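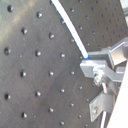 Books > Young readers > Reading circle > FAQ

We use cookies to remember your basket and reading list. Accept | Settings

Drotovard Reading Circle: frequently asked questions

What do you read?
Fantasy and science fiction for readers of 10 and up. Most of our titles are recent, but we go back to older books when members ask for them. The current one is Riltia, the first part of a trilogy by Aoi Arai.

Do I have to review every book?
No. One review every three months keeps your place on the list for free copies. If you miss that, you can still borrow from the shelf and come to the talks.

How long should a review be?
Up to 500 words. Shorter is fine. Tell us what the story is about, whether you finished it and who you would lend it to.

Can I give away the ending?
Not in the main review. There is a separate box on the form for spoilers – readers have to click to open it.

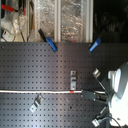

Can I write a bad review?
Yes. Ravindra Pathak edits the reviews and only corrects spelling and names. He won't change your opinion. Please stick to the book and leave the author's private life out of it.

Is Bemedar suitable for a nine-year-old?
Probably, with an adult nearby for the chapters set in the mine. Moon, by the same author, is gentler and has 40 short chapters, so it works well at bedtime.

Do you take self-published books?
Only in February, when we open the list for a month. Send the first chapter by email and wait for a reply before posting a copy.

When do the online talks start?
At 6.30 pm. The link goes out the same afternoon.

Contact us | Privacy | © Drotovard Reading Circle | Back to top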